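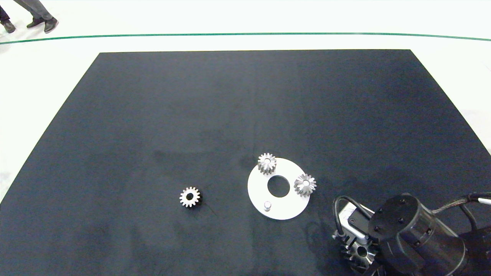
Sieglinde Fuchs
Research Engineer, Shop-Floor Manipulation, Buschmann

4.2 Gear placement

We chose small gears for the second task since every repair bench we visited in Nastlow had a drawer full of them, and because the job looks so easy when a person does it. Pick up a gear, find the peg, lower it, wiggle until the teeth mesh. Most of us learned that wiggle as children and could not explain it if asked!

The plate has three positions. A trial counts as a success only if the gear sits flat on its peg and turns with its neighbors when pushed by a fingertip afterward. Our Larnia controller ran 138 trials in January, with loose gears laid out on a dark mat and no fixture to hold them. It failed 39 times, and 14 of those failures came at the grasp, before any peg was involved. 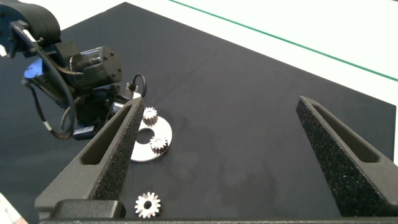
Figure 2. Wrist view over the work surface, with gears on the disc and a single gear in the foreground.

What excites us is the rest of the failures. In nearly all of them the gear was over the right peg and the teeth landed tip to tip. The older Brosico routine pressed harder at this point and jammed. Larnia backs off, rotates the gear a little and tries again, and watching it find the gap by feel is still a pleasure after weeks of runs. 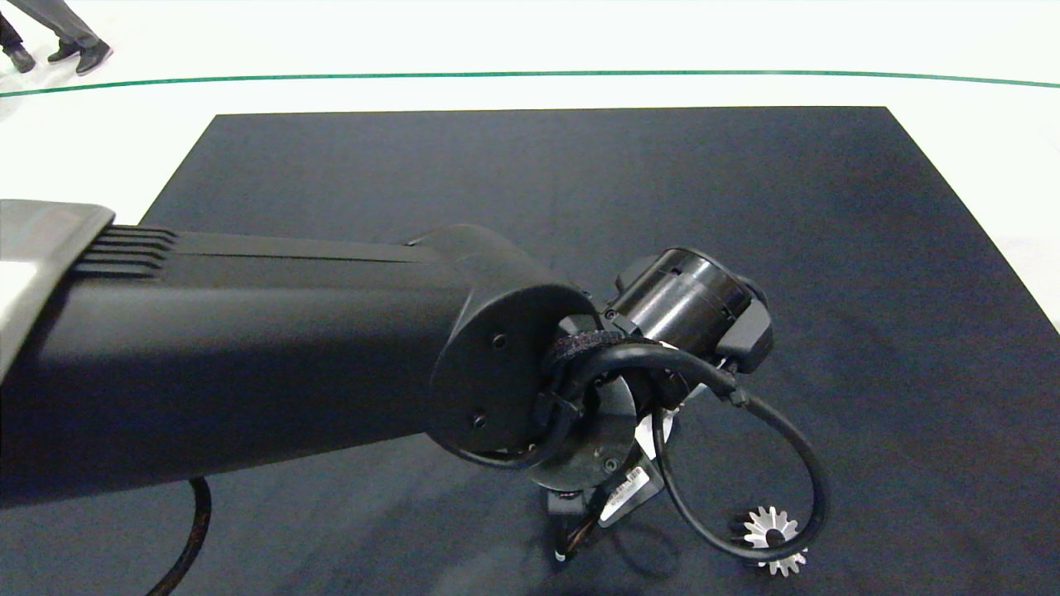

Is this shop-floor ready? We would say no, or at least not by itself. A bench worker seats a gear in 2 seconds and is already reaching for the next one, while our arm pauses to look again after each attempt. Shiny metal remains hard on depth estimates, and a gear lying close to the plate leaves little room for the fingers. Section 4.3 takes up the spacing problem, where we have made the most progress.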